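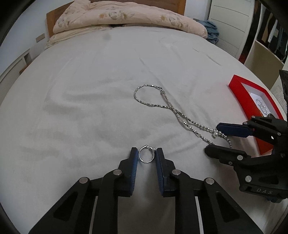
Toson Backup: Frequently Asked Questions

What does Toson do?
Toson copies folders from a home server to a second machine or an external drive on a schedule. It runs as a background service and is managed from a web page on your local network.

What hardware do I need?
Any 64-bit Linux machine with 2 GB of memory will do. Small ARM boards are fine, but the first backup will be slow on an SD card.

How do I install it?
Download the package for your system, install it with your package manager, and start the toson service. Then open the machine's address in a browser and set an admin password.

Can I move over from Trorko?
Yes. Go to Settings, then Import, and point it at your Trorko config file. Schedules and folder lists come across. Passwords don't, so you'll have to enter those again.

Does it work with Kahraman storage boxes?
Yes, over SFTP. Turn on SFTP on the box first. It is off by default.

How many versions of a file are kept?
The default is 13. You can change this for each folder, or set it to 0 to keep everything until the drive fills up.

Why is the file list so slow to load?
Folders with over 1,000 files are listed in pages. If it is still slow, turn off thumbnails under Display.

My backup says "locked". What now?
Another job is using the same target, or an earlier one was stopped partway. Check the Jobs page. If no job is running, choose Clear Lock and start the backup again.

Are backups encrypted?
Only if you turn it on when you create the target. It can't be added later. Keep a copy of the key somewhere else, as we have no way to recover it.

What is Brollirura?
It's the old name of the command line tool. The brollirura command still works in version 2, but new scripts should use toson.

Where are the logs?
In /var/log/toson. Please attach the latest one when you report a bug.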